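サンドイッチの具、立てて置くと倒れるし、パンは乾くし…みなさんどうしてますか?

カテゴリ:料理・お弁当 > 朝ごはん
投稿者:Sneha Malhotra
投稿日:2019年2月1日
閲覧数:1476

こんにちは、いつも読むだけだったのですが、どうしても聞いてみたくなって初めて投稿します!

うちは朝がとにかくバタバタで、去年の11月からサンドイッチを「各自で作る方式」に変えました。具を全部テーブルに出しておいて、起きてきた人から自分の皿で勝手に重ねて食べる、というやつです。食パン、レタス、スライスチーズ、ハム、それからソーセージを輪切りにしたの。これだけあれば文句は出ません(たまに出ます)。

最初は大皿に全部並べていたんです。でも皿が場所をとるのと、ハムとチーズがぺったりくっついてはがせなくなるのとで、夫がとうとう無言でハムチーズの塊をパンにのせて食べ始めまして…。それで透明の四角い容器に、具を寝かせずに立てて入れるようにしました。レコードを箱に立てる感じ、と言えば伝わるでしょうか。つまむ場所が上に出るので、これが取りやすい!子どもも指先でひょいと取れます。

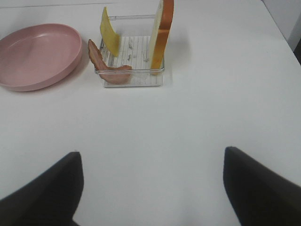 ピンクのお皿と、具を立てている透明の容器。

で、困っていることが三つあります。

一つめ、枚数が減ってくると倒れる。満員のうちはお互いに支え合っているのに、最後のほうになるとへにゃっと寝てしまいます。特にハム。ハムは自立する気がありません。

二つめ、パンの乾き。早い人と遅い人で起きる時間が40分違うので、遅い人の番になるとパンの端がカサカサです。ラップをふわっとかけてみたのですが、みんな取ったあと戻さないので意味がありませんでした。

三つめは、細かい話ですみません、パンくずです。容器の底に細かいくずが落ちて、筋になっているところに入り込みます。洗えば済むことなんですが、朝の途中で次の人が「なんか粉ある」と言うので気になって。

容器を買い替えるなら、どういう形がいいでしょうか。それとも置き方の問題?ちなみに今の容器は近所のUtsideという雑貨屋さんで買ったもので、値段も忘れました。できれば今あるものを使いたいです。あと、重ねる順番にもコツがあれば教えてください。うちは適当で、レタスから行く派とチーズから行く派で毎朝ちょっともめています。

よろしくお願いします!

Marleny Huamán さん

うちもまったく同じことをしています!うれしくなって長文です、すみません。

以前、小さな喫茶店の朝の仕込みを手伝っていたことがあって、そこでも具は立てていました。なのでその頃のやり方と、家で試したことがごちゃまぜになっていますが、参考になれば。

まず倒れる件。これは硬いものを壁側に、やわらかいものをその手前に、です。食パンがいちばんしっかりしているので、容器の内側の壁にぴったり寄りかからせます。真っすぐ立てようとしないで、少し斜めにもたせかけるのがいいです。チーズは冷蔵庫から出したてなら硬いので、角のところに入れると二つの壁で支えられてよく立ちます。ハムは…はい、自立しません(笑)。うちではハムだけ二つ折りにして、折り目を上にして立てています。これだと腰が出ますし、折り目がそのまま持ち手になります。輪切りのソーセージは、立てるのをあきらめて底に寝かせていいと思います。小さいし、最後にのせるものなので。

容器については、幅が広すぎるのかもしれません。食パンの厚みと具の厚みを足して、指が一本入るくらいの余裕があれば十分です。でも今のを使いたいとのことなので、それなら仕切りを入れる手があります。私はプリンの空きカップを洗って真ん中に置いています。見た目はいまいちですが、減ってきたらカップを具のほうへずらせばいいだけなので、最後の一枚まで立っています。 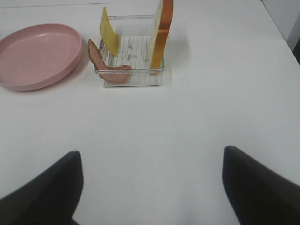 パンくずのほうは、底の筋を逆に利用するのがいいんじゃないでしょうか。平らな底だとくずが具にくっついてしまいますが、筋があればくずは谷に落ちて、具は山の上にいられるわけです。喫茶店ではわざわざ網を敷いていました。気になるなら朝の間は見なかったことにして、終わってから逆さにしてトントン、それから古い歯ブラシで筋に沿ってこする。横にこすると毛が引っかかって飛ぶので縦にどうぞ。洗剤はそのあとです。先に濡らすとくずが糊みたいになって、よけい取れません。私はこれで何度も泣きました。

それと、そもそもくずの出どころはパンなので、パンだけ別の容器にしてしまうのも手です。容器が二つになるのは面倒に思えますけど、空いたほうを隣に置いておけば、食べ終わりの耳や、レタスの硬いところを入れる場所にもなります。うちは皿を真ん中、その両側に容器、という並びで落ち着きました。右手で取って左手側にいらないものを捨てる感じで、子どもでも迷いません。

乾き対策は、ラップよりふきんです。水で濡らして、これでもかというくらいきつく絞ったふきんを、パンの頭にかぶせるだけ。ラップと違って重さがあるので、めくってもだいたい元の場所に戻ります。ただし夏はやめておいたほうがいいです。今の季節なら平気。

重ねる順番は、パン、レタス、ハム、チーズ、ソーセージ、パンが私の好みです。レタスをいちばん下に広げておくと、そのあとの具がパンに直接触れないので、べちゃっとしにくいんです。ただしレタスの水気はしっかり取ってください。ここで手を抜くと全部が台無しです。私はサラダスピナーで回してから、さらにキッチンペーパーで挟みます。

Ankit Rana さん

大きいパンを買わない。以上です。

…と書いて終わりにしようと思いましたが、さすがに冷たいので少し足します。うちは15センチ角くらいの浅い箱に、パンを半分に切ってから入れています。背が低ければ倒れません。倒れても気になりません。乾くのが嫌なら遅く起きる人の分は袋に入れたまま置いておいて、本人に開けさせればいいと思います。早起きの人が世話をしすぎです。

順番はチーズが最初です。チーズがパンに密着して水を止めます。レタスが最初だと、噛んだときにパンだけつるっとずれませんか?

Gaurav Kashyap さん

順番の話、我が家でも議論になったのでこの機会に書かせてください。

レタス先かチーズ先かは、「すぐ食べるか、持っていくか」で分けるのがいいと思います。持っていく場合は時間がたつので、パンの内側にバターを薄く塗って、チーズ、ハム、レタス、の順が安心です。すぐ食べるならレタスが先でいい。というか、各自で作る方式ならレタスが先のほうが楽です。レタスは葉が波打っていて場所をとるので、先にパンの上に広げて手のひらで軽く押さえ、葉の向きを決めてしまう。そのあとでハムをふわっと落とすと、葉のでこぼこに引っかかって滑りません。逆にハムの上にレタスだと、どんどんずれていって、最後のパンをのせるときに横から全部出てきます。

ハムをのせるときのコツもひとつ。上からべたっと置くのではなくて、下の端を先にレタスの縁につけて、そこからゆっくり寝かせていくんです。シールを貼るときと同じ要領です。真ん中から置くと必ずしわが寄って、しわのところだけ分厚くなります。つまむのは端っこだけ。体温でやわらかくなるので、手の中に長く持たないこと。私はトングも試しましたが、強く握るとちぎれるので、家では結局指に戻りました。

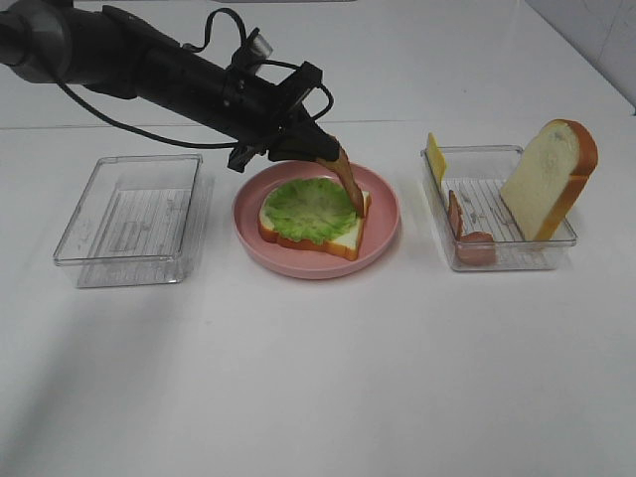
Shakuntala Rastogiさんからは、前に同じ話題になったとき、端からつけるやり方はチーズでは失敗すると指摘されました。冷えたチーズは途中で折れるので、チーズだけは平らなまま真上から置いたほうがいい、とのことです。試してみたらその通りで、室温に少し置いたものなら端からでも大丈夫でした。

倒れる件は、Marlenyさんの斜めにもたせかける方法に一票です。付け加えると、取る順番と並べる順番をそろえておくといいですよ。最初に使うものを手前に、最後に使うパンをいちばん奥の壁に。うちではこれをやってから、子どもが奥のものを引っこ抜いて手前が全滅、という事故がなくなりました。ただ、蓋になるパンは背が高いので、どうしても容器の縁から頭が出ます。そこが乾くんですよね。うちは頭の部分にだけ、絞ったふきんです。ふきんまで同じになってしまいました。

Sneha Malhotra(投稿者)さん

みなさん、こんなに丁寧にありがとうございます!!

早速やってみました。ハムの二つ折り、すごくいいです。折り目が上にあるだけでこんなに違うのかと。プリンカップはなかったので、小さめの湯のみを入れてみたら重すぎて動かしにくく、今度プリンを買ってきます(家族は大賛成でした)。

くずは縦にトントン、縦にゴシゴシ、濡らすのはあと。これを紙に書いて流しの横に貼りました。夫が先に水をかけてしまう人なので。

Ankitさんの「世話をしすぎ」は、ちょっと刺さりました。遅い人の分のパンは袋のままにしてみます。

順番は、家で食べる日はレタス先、持っていく日はチーズ先、ということで話がつきました。Marlenyさん、ひとつだけ追加で聞いてもいいですか。ふきんは毎朝新しいものに替えていますか?それとも同じものを洗って使い回しでしょうか。

Marleny Huamán さん

毎朝替えています!同じ柄のを何枚か用意して、使ったら洗濯かごへ。柔軟剤を使うとパンに香りが移るので、ふきんだけは別洗いにしてくださいね。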